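Week 6 handout: Collecting demonstrations

(reading for lab: chapter on imitation, plus the Flurnus logging guide, sections 1 to 4 only)

Recap from last time. Policy = function from what the robot senses to what it does next. We can hand-write it, we can learn it by trial and error, or we can copy somebody. This week is all copying. Copying needs examples, and the examples are where most of your project hours will go, so plan for that now and not in June.

Terms you need

Demonstration (or episode): one attempt at one task, start pose to end pose, with everything logged. Camera frames, joint angles for both arms, finger positions, the command sent, time stamps.

Operator: the person driving. Usually wearing gloves or holding controllers. Operator skill matters a lot, see below.

Scene: what is on the table and where. Change one object and it is a new scene for our purposes.

Task string: the short sentence stored with the episode. "Put the cube on the blanket." Write it BEFORE you start recording. Strings written afterward drift toward describing what happened, and then your labels agree with your mistakes.

How a session runs

Two people minimum. One drives, one resets the table and watches the log. Swap when the driver gets sloppy, you'll see it in the wrists first.

Lay out the scene. Hands to start pose. Check that both hands show up in the head camera view. Read the task string out loud. Record. Stop. Mark keep, fail or junk. Reset. Go again.

Fail and junk are different!! Fail = a real attempt that missed the goal. Keep the file, mark it fail, we use those in week 9. Junk = cable came out, logger froze, someone walked through. Delete or move to the junk folder.

Choosing objects

You want variety in size, shape, stiffness and color, but all of it graspable. Boxes are good for beginners becuase they hold their shape and have clear edges. Cloth is hard. Put in at least one soft thing anyway, otherwise the policy learns that the world is made of corners.

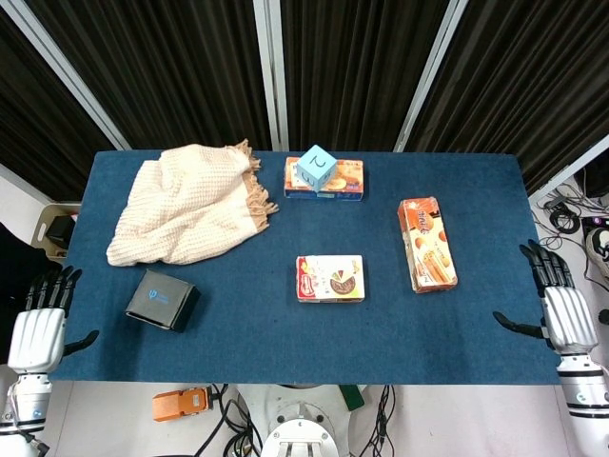
Fig. 6.1. Mixed tabletop scene, head camera view. Boxes of several sizes, a foam number cube, a knitted blanket.

Points to take from 6.1:

Stacking. Cube is on top of a flat snack box. So "pick up the box" now has a hidden first step. Decide as a team whether clearing the cube is part of the task or whether you'd call that a separate episode. Either is fine, just be consistent, and put it in the string.

Angles. The tall orange box lies on a diagonal and the black one is tilted too. Good. If every box is squared up to the table edge the hand learns one wrist angle and that is all it learns.

Dark on dark. Black box on navy felt, poor contrast, especially with its shadow. Don't remove objects like this. Do check your depth readings on them before a long run.

Fringe. Tassels along one side of the blanket. Fingers can close on tassels alone and the blanket then drags after, so say in your notes where the grasp should be. We ask for a fold, well in from the edge.

Reach. The snack box with the cube is near the far edge. Test the far objects first with the arms at low speed. If you have to strain to get there the episode will look strained, and it gets copied.

How many do we need

Annoying answer: depends. Duggan task set (last year's, on the course drive) has 3,750 episodes kept and the baseline still mixes up similar boxes. Your projects are smaller. Target is 16 scenes per team and 23 keeps per scene. Spread them over more than one session. Fails do not count toward the 23.

More scenes beats more repeats, nearly always. Repeating the same layout gives you a policy that plays back a motion. Test for this: slide the target a hand's width over and run it. If the fingers close on air where the object used to be, you know.

Resetting

The dull part and the part people cheat on. Resetter tends to put things back exactly where they were. Habit. Use the Beseck shuffle script, it prints a rough layout for each reset. You don't have to match it to the inch. Blanket: lift, drop, leave it how it lands. No folding it nicely.

Things that ruin data (from grading past logs)

Driver pauses midway to think. Shows up as a long stretch of no motion, and the policy learns to freeze there. Talk the plan through first.

Resetter's hand still in view in the first frames. Wait for it to clear, then record.

Two styles of grasp for the same object from two drivers. Some mix is OK, half and half is trouble for a simple model, it averages them and you get a grasp in between that holds nothing. More on this when we do multi-modal actions.

Clock drift between camera and joint log. Run the Vusodano sync check at the start of each session and agian after lunch. Takes a minute.

Trimmed ends. Do not trim. The still part after release tells the model the task is over.

Cables: keep them off your walking path, and look down before you step back.

Storage

One folder per scene, one file per episode, task string in the header. Names are scene number, underscore, episode number, nothing clever. Team drives are capped at 3,000 files so move junk out as you go.

For lab

Bring: task strings for your first four scenes, typed. Object list, with one soft item and one item that contrasts poorly with your table cover. Who drives first.

In lab: ten keeps on scene one, both partners driving. Then watch all ten back at double speed and write down what differs between drivers. Half a page, bullet fragments fine.

Turn in: the ten files, the half page, your fail count. Don't hide fails, a team with zero fails has usually been deleting them.

Next week: from logs to training batches, chunking actions, why the loss can look great while the robot does nothing useful. Read the Flurnus guide section 5 before then.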